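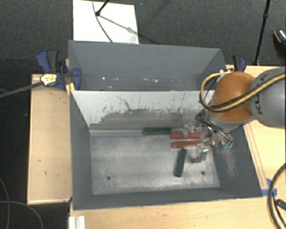
Block clearing, notes from the first full collection round. 1/10

The task: pick blocks out of the Drarell bin until none are left, then tip them back in and start again. One attempt is one grasp. We log the wrist pose, finger opening, joint torques and a pass or fail. 2/10

Total so far is 1,352 attempts. After removing the ones with a missing depth frame or a late timestamp we have a little over 1,000 usable. Most of the loss was one bad network switch in July. 3/10

Labels come from finger width after the lift. Fingers fully closed means fail, anything wider is a pass. This gets it wrong when a block is held by one corner and drops on the way out, so those are relabelled by hand. 4/10

Success rate for the scripted policy: 71 per cent. Blocks in the open part of the floor are easy. Blocks lying against the slope are most of the failures, as one finger lands on the slope before the other has reached the block. 5/10

For that reason we stopped sampling start positions evenly. The Gilar scheduler now puts more attempts near the walls. It makes the headline rate look worse and the data more useful. 6/10

Two blocks side by side are a separate problem. The arm closes on both, lifts both, and the width check calls it a pass. We added a third label, "double", and went back through the old logs. Tedious. 7/10

Clamp your bin. Ours crept a few millimetres over a long run before we did, and the wall collisions in those logs are useless for training. Recheck the calibration after every knock as well. 8/10

Dust on the floor of the bin changes how blocks slide when pushed. We haven't decided whether to wipe between runs or leave it and treat it as variation. Leaving it for now. Opinions welcome from anyone who has measured this. 9/10

Next is the same task on the Rotside cell with a different gripper, then a first training run on the pooled set. File format notes are in the Derkach repo, under "bins". 10/10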